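Print this page | E-mail this article

Keeping fruit on the counter: a talk with the Mullow test kitchen

4/18/18

The kitchen at Mullow is narrow, with one counter and a tiled wall behind it. The manager who runs the fruit storage trials there has used that counter for five years. Her work is paid for by Prinulska, a produce supplier, and deals with a plain question: which fruit can share a plate at room temperature, and which should be kept apart.

"People buy a bowl, fill it to the top and leave it," she said. "The fruit at the bottom carries the weight and gets no air. A flat plate holds less, but each piece touches fewer of the others."

She sorts by peel first. Thick-skinned citrus can sit on cloth for several days. Apples go on the plate, away from soft fruit, as they give off ethylene and speed up ripening in whatever is next to them.
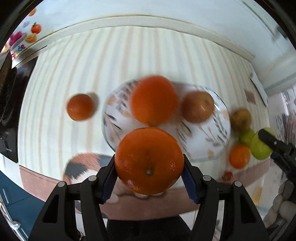 A large orange over the table, with an apple on the plate behind.

The trials began in August with 30 households in Fidham. Each kept a written log of what was bought, where it was put and when it was thrown out. The logs came to 1467 entries. She had planned for 2000, but several families stopped writing during the holidays.

"The missing entries are a problem for the citrus figures," she said. "The apple figures are sound."

Most of the waste in the logs was fruit that had been forgotten at the back of a bowl - mandarins above all. Her advice is to lay everything out once a week, check the stem ends and the undersides, and wipe the plate before anything goes back on it.

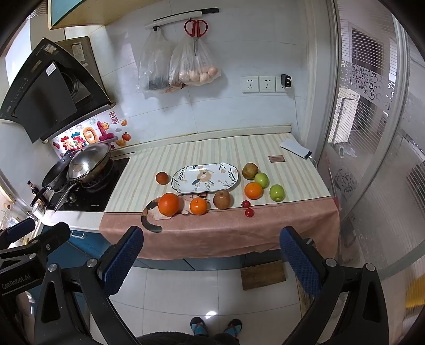 Sorting takes a few minutes if the plate is cleared first. She prefers an oblong plate on a shallow counter, with the long side parallel to the wall. With the plate empty and the fruit set out around it on the cloth, small pieces such as the two cherry tomatoes are as easy to check as the big orange. A tablecloth also stops round fruit from rolling. "Tile or steel is easier to clean," she said, "but you will be picking mandarins up off the floor."

Tomatoes stay out of the refrigerator in her system until they are fully ripe. Pears are pressed near the stem each morning and eaten as soon as the neck gives. Green apples keep longest and can wait.

The next set of logs will be run with Cheon, a maker of kitchen storage, and will compare plates with wire racks. She expects the racks to do better for citrus and worse for pears, which mark easily. Forms for households go out in the spring.

Contact us | Copyright Mullow Test Kitchen | Back to top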